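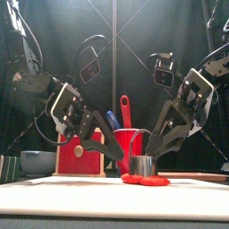

Lelham's midwinter wassail, notes from the Jan 22, 2022 edition. The custom is a fixed route: church gate, mill, orchard, with a stop for a verse at each. The drink is warm spiced cider, ladled from a shared bowl. Most walkers bring their own vessel, and a short stainless steel cup like the one on the white tabletop is the usual choice now. Older households still carry pottery.

The parish put the population at 1,627 that winter. The verse sung at the mill has 8 lines, and the last two are repeated. The printed version at Ferngate drops the repeat -- singers in Lelham do not.

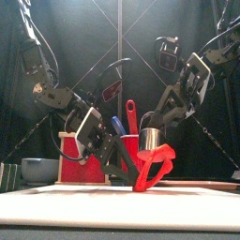 The Ferngate walk uses the same tune at a slower tempo and ends indoors. It also puts the toast before the bread is hung in the tree. In Lelham the bread goes up first, soaked in cider, on the lowest branch that will hold it.

Sources: the Ó Néill songbook has the tune on page 2 of the winter section, without words. Elex reprinted it in June with the text underlaid, in a run of 4,000. The underlay in line five is wrong -- the stress falls on the second syllable.

Next posts: the orchard verse, then the order of the toasts.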